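Keeping Kitchens Safe in Shared Housing
Speaker notes, Resident Services Briefing, Cikorville
October 24, 2019
Presenter: Rowena Layug, Office of Housing Standards

Opening (2 minutes)

Good morning. Thank the Espiritu Center for the use of the hall. Introduce Horácio Veloso, who will take the questions on leases after the break.

State the purpose of the session: to explain the revised kitchen rules that take effect in November for all shared units managed by the Office. The rules apply to the Grirley buildings and to the older houses on the north side. They do not apply to single-family rentals, and owners of those units should speak with the front desk.

Slide 2. Why the rules were revised

The previous rules were written when most shared houses had one stove and one refrigerator. Residents now bring their own small appliances, and the old text is silent on nearly all of them. Inspectors have had to decide each case on the spot, and residents have received different answers in different buildings.

During the last inspection cycle the Office visited 3,846 units. Of these, 634 received a written notice for a kitchen matter. Please stress that a notice is a request to correct something and carries no fee the first time.

Pause for the handout to go around.

Slide 3. Electrical loads

Heating appliances draw a great deal of power. Under the revised rules, no more than one heating appliance may be run at a time on a single kitchen circuit. For older houses this should be read together with the wiring notice posted inside the panel door.

Extension cords and power strips may not be used for any appliance that produces heat. This is the item most often marked on the inspection form. If a resident says there is no outlet within reach, the correct step is a work order. Work orders for outlets are handled before cosmetic repairs.

Damaged cords are to be reported and the appliance taken out of use the same day. Tape is not an accepted repair.

Slide 4. Clear space

Combustible items, including paper towels, mail, dish cloths and food packaging, must be kept off and away from heating appliances. Follow the maker's instructions for the distance from walls and cabinets. Where the instructions have been lost, staff can help residents find a copy.

Nothing is to be stored on top of a toaster oven. Expect an objection on this point, as space is short in the Grirley kitchens. The answer is that shelving may be requested through the Flolow portal, and that the request form has been shortened to one page.

Crumb trays should be emptied weekly. In shared units the duty should be written into the house chore list, with a name beside it.

Slide 5. Shared surfaces and food handling

Raw meat and ready-to-eat food should be prepared on separate boards. Boards must be washed with hot, soapy water after each use and stood up to dry. Boards with deep cuts are to be replaced. Residents may apply to the household supply fund for a new one. The fund stands at 4,000 dollars this year, up from 3,000 dollars, and applications are taken until it is spent.

Counters are to be left clear at the end of the evening, apart from appliances that have a fixed place.

Slide 6. Inspections

Written notice will be given before every routine visit. The inspector will carry identification and will use the same form in every building. A resident may be present and may ask for a copy of the form before the inspector leaves.

If asked about personal belongings: inspectors do not open bedroom doors during a kitchen visit.

If asked about repeat notices: refer the question to Mr. Veloso. The lease language is still under review, and presenters should not give a date.

Slide 7. What residents are asked to do before November

Read the handout and sign the last page.
Check every cord in the kitchen, including those behind the counter appliances.
Agree on a chore list and post it.
Send work orders for missing or loose outlets now, as the repair crew's calendar fills early.

Slide 8. Contacts and questions

Leave this slide up through the question period. Portal help is available at the Flolow desk in the lobby until noon. Translated copies of the handout are on the side table, and large-print copies can be mailed on request. 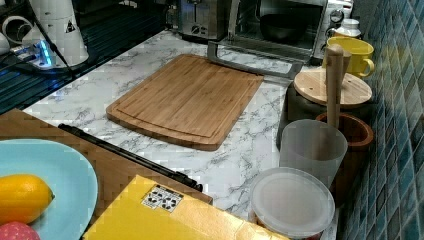 Countertop with cutting board, toaster and toaster oven.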